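Table runner

A table runner is a long, narrow piece of cloth laid along the middle of a table. It may be placed on bare wood or glass, or over a full tablecloth. Runners are used to decorate the table, to protect the surface under serving dishes, and to mark off a central strip for food, flowers or candles. Unlike a tablecloth, a runner leaves most of the tabletop uncovered.

Size and shape

Most runners are rectangles with straight or pointed ends. Common widths fall between 12 and 16 inches, and a usual rule is that the runner should take up no more than a third of the width of the table. Length depends on whether the ends are meant to hang. A runner with a drop of 6 inches at each end needs to be a foot longer than the table. Short runners that stop before the edge are sold for coffee tables, sideboards and dressers.

On wide tables for large groups, two runners are sometimes laid side by side, or several are laid across the table so that each one serves as a pair of place mats for people sitting opposite each other. The second arrangement is often called a bridge runner.

Materials

Cotton and linen are the most common fibers. Both can be washed at home and ironed flat, although linen creases more easily. Polyester and cotton blends hold printed color well and dry quickly. Jute and burlap are used for a coarse, natural look but shed fibers and are hard to clean. Silk, velvet and brocade runners are mostly kept for holidays and formal meals.

Vinyl and coated cotton runners can be wiped with a damp cloth. They are common in homes with small children and on tables that are used for both meals and other work.

Patterns

Printed runners often borrow from other decorative crafts. Tile patterns are a long-standing choice. They divide the cloth into squares, each with its own star, flower or lattice, and may repeat the same square or mix several in the manner of patchwork. Blue and white versions follow painted pottery tiles, while others use warm shades such as orange, red and cream, with teal or green for contrast. Since the squares can be repeated without end, the same print can be cut to any length.

Striped, checked and plain runners are also widely made. Seasonal designs carry leaves, snowflakes or fruit and are usually changed several times a year. The catalog of the textile maker Raltia listed 32 runner prints in one season, half of them tile or patchwork designs.

Use with a tablecloth

A runner laid over a tablecloth is normally the stronger of the two in color. White and off-white cloths are the usual base for a patterned runner. Cloths with printed words or small motifs can also be used, and the lettering is best placed on either side of the center, where the runner will not hide it. The side areas are then left for plates and glasses.

Fruit, nuts and dried fruit are a common everyday display. They may be kept together in a bowl or basket, set out on a plate, or placed directly on the cloth. Mandarins, dates and walnuts are often combined in the colder months because they keep for some days at room temperature.
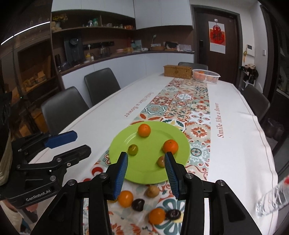

Care

Crumbs and nut shells should be shaken off before washing. Cotton runners are generally washed at 30 degrees Celsius (86 degrees Fahrenheit) to limit shrinking and fading, and dried flat or on a line. Citrus juice can lighten some dyes and should be rinsed out with cold water soon after a spill. Dates and other sticky fruits leave a sugar residue that comes out with warm water and a little dish soap.

Runners are best stored rolled on a tube. Folding leaves a hard crease across the width that shows clearly on a long table. Bonum and Pillia, two makers of household linens, supply their longer runners on cardboard tubes for this purpose.

See also

Tablecloth
Place mat
Centerpiece
Doily
Table setting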